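Puline abre Vedar, su colección de demostraciones de sutura robótica para sistemas de aprendizaje

La empresa pone a disposición de grupos de investigación 2447 demostraciones grabadas en su laboratorio de Givotano

Givotano, marzo. Puline ha anunciado la apertura de Vedar, un conjunto de demostraciones de sutura teleoperada destinado al entrenamiento de sistemas que aprenden por imitación. La primera entrega reúne 2447 demostraciones realizadas por 15 operadores sobre almohadillas de tejido sintético, todas con puntos sueltos.

Cada demostración recoge el vídeo sincronizado y las posiciones articulares de los instrumentos. Los operadores trabajan desde una consola y repiten las mismas fases: tomar la aguja, atravesar los bordes de la incisión, formar el nudo y cortar el hilo. Las fases se etiquetan después a mano, una por una.

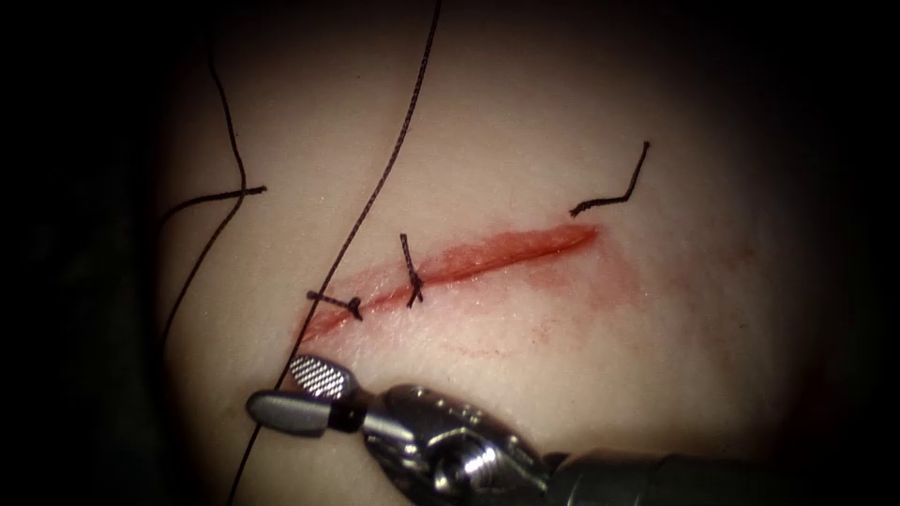 Almohadilla de tejido sintético con dos puntos colocados y el resto de la incisión todavía abierto. Foto: Puline

El protocolo no exige que el campo de trabajo esté despejado. Los cabos sueltos, los restos de hilo y las manchas de color rojo se mantienen entre una demostración y la siguiente, salvo que impidan continuar. También se conservan los intentos fallidos, identificados como tales - suponen 47 horas de grabación y se distribuyen en una carpeta aparte.

«Un sistema entrenado solo con puntos perfectos no sabe qué hacer cuando el hilo se cruza o la aguja queda mal orientada», explica Agustina Toledo, responsable de datos de Puline. «Pedimos a los operadores que corrijan el error como lo harían normalmente y que no reinicien la prueba».

La mayor dificultad, según Toledo, ha sido el manejo del hilo. Es fino y oscuro, cambia de forma con cada movimiento y a menudo pasa por delante de los instrumentos. Por ese motivo el equipo añadió vistas cercanas a la grabación y revisó las etiquetas de la fase de anudado antes de cerrar la entrega.

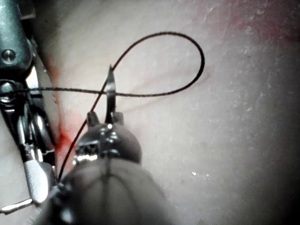 Aguja curva sujeta entre las pinzas de un instrumento, con el hilo formando un lazo sobre la almohadilla. Foto: Puline

Vedar se ofrece sin coste para uso académico, previa firma de un acuerdo de utilización. Las empresas pueden solicitar una licencia de evaluación. El material se limita a tejido sintético y no incluye datos de pacientes ni está validado para uso clínico.

Puline prepara una segunda entrega con sutura continua y almohadillas de distinto grosor. La compañía prevé publicarla en octubre, junto con una guía de etiquetado en español e inglés.

Sobre Puline
Puline desarrolla herramientas de grabación y anotación para robótica de precisión. Tiene su sede y su laboratorio en Givotano.

Contacto de prensa
Agustina Toledo
Puline, Givotano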